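Home | Courses | Student Work | Staff | Contact

Search this site
Enter keywords

Packaging Waste in Shared Student Housing: A Sorting Study
Project report, Home and Environment Studies, Clatasdale College
Group members: Hatice Canpolat, Arif Liyanage, Anqi Cheng
Supervisor: Zübeyde Aydoğan

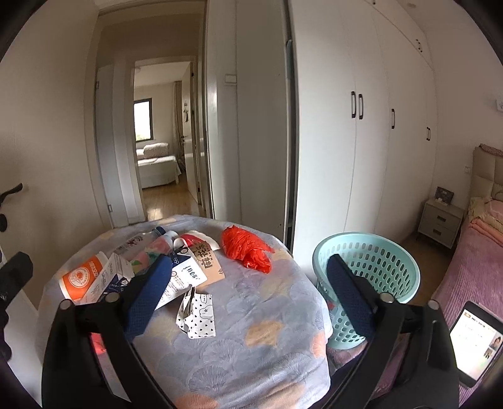
1. Background

Students who live in a single room eat, study and sleep in the same space. Most of what they throw away is packaging from drinks, snacks and small purchases. At the Haruna residence each room has one small bin, and the recycling containers are on the ground floor next to the bicycle racks. Residents told us they often put packaging down on the nearest table and deal with it later. By then the items are mixed, and the whole lot tends to go into the general bin.

Our group wanted to know how much of this packaging could be recycled under the local rules, and whether sorting it in the bedroom would make a difference. We chose the bedroom because earlier student projects at the college had dealt only with kitchens.

2. Research questions

What kinds of packaging do residents leave out in their rooms?
Which items are hard to sort, and why?
Does a simple routine at the table lead to better sorting than one trip to the bins with everything mixed?

3. Method

We worked in 11 rooms during April. In each room the resident was asked to keep dry packaging on a table or desk instead of throwing it away. Food scraps were left out of the study. On Monday evening one of us visited the room and sorted the items together with the resident.

The items went into four groups: paper and carton, plastic bottles, wrappers and film, and unclear. Anything the resident could not place within a few seconds went into the last group. We then checked those items against the sorting guide given out by the residence office. Where the guide did not help, we asked Firdevs Kırmızıgül, who manages the waste room at Haruna.

A round table with a patterned cloth was used in one of the rooms. The packaging on it included a paper cup with an orange band, cartons, two bottles, a flat brown paper package and a crumpled white and red wrapper. One of the bottles was clear plastic with a dark blue cap. There was also a small white paper pouch printed with black hearts. This was a useful mix for us, with several kinds of packaging on one table.

Eight of the residents then followed a table routine until the next visit. They made separate piles as soon as they put something down, flattened cartons, and took the piles downstairs together. The others carried on as usual.

4. Results

We sorted 699 items in total. Paper and carton was the largest group, followed by wrappers and film. Bottles were fewer but took up the most space on the tables, and they were the items residents were surest about.

Paper cups caused the most disagreement. Nearly every resident called them paper, but the residence guide puts them in general waste on account of the lining. Small pouches and bags were the next problem. Residents usually judged them by feel, and some that felt like paper had a plastic layer inside.

Packages with labels in more than one language were sometimes put in the unclear group even when they were plain carton. Anqi could read the Chinese text on several of them, and this helped, but the printed recycling marks did not always match the categories used at Haruna. Residents said they had stopped looking at the marks for this reason.

In the rooms that used the table routine, fewer items ended up in the wrong container. The difference was clearest for cartons. In the other rooms, cartons were often pushed inside each other with wrappers in between, and they were thrown away like that.

5. Problems during the study

Two residents forgot about the study and emptied their tables before the visit. We arranged new times with both. One resident had a cleaning day in the middle of the period, so the amount from that room is low. We also changed our form after the first visits. The first version had no line for caps, and Arif had to go back through his notes to add them.

6. Recommendations

The residence office should add paper cups and small pouches to its guide, with a drawing of each. A second paper container on the upper floors would save residents a trip. We suggest that new residents get a fabric bag with two pockets when they move in.

A follow-up study could cover the shared kitchens, using the same four groups and the revised form. The form is kept with Zübeyde Aydoğan and can be borrowed by next year's group.

Contact the department | Copyright Clatasdale College | Back to top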